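Flamport Shared Workshop Shows Its Table Robot to the Public in March

ANDDALE – The members of the Flamport shared workshop are pleased to announce the first open evening of their robot arm project, named Clomodow. The evening starts at 6:30 p.m. in the Laaksonen building, and the entrance is free.

The build was started by Krešimir Jurić and Minttu Suominen, who both work on it after their day jobs. Until now the members have put 552 hours into the project. The arm itself was bought ready, but the table setup and the control program are made in the workshop.
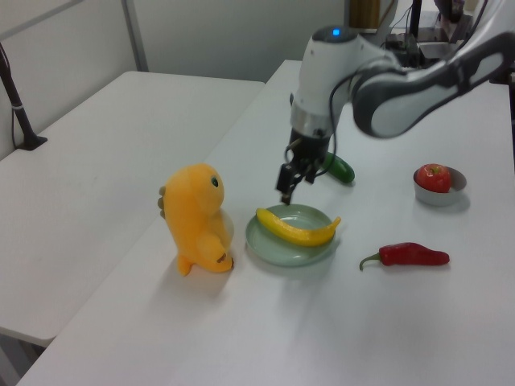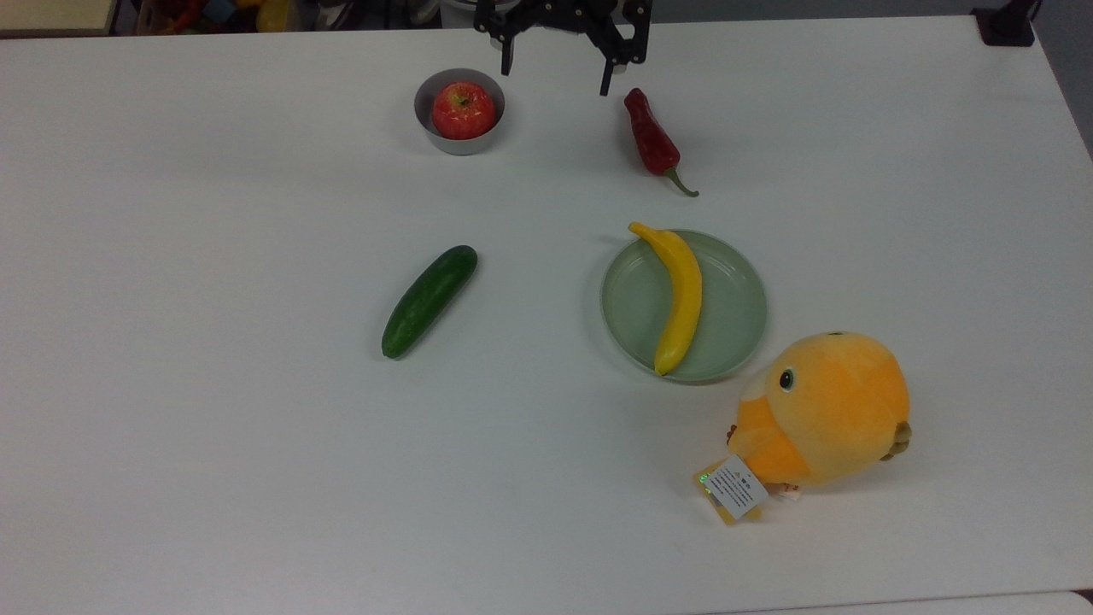 "We want that a person with a normal computer can repeat our work at home," says Minttu Suominen. "For this reason we will publish all the notes, also about the parts which we did wrong the first time."

The project has received 3365 dollars in small donations from 100 supporters. The money was used for tools and for spare parts.

At the open evening the visitors can ask questions and try the control program by themselves. There are 33 places, so please write your name on the list at the workshop desk before you come. Children are welcome together with an adult.

Contact for press: Krešimir Jurić, Flamport shared workshop, Anddale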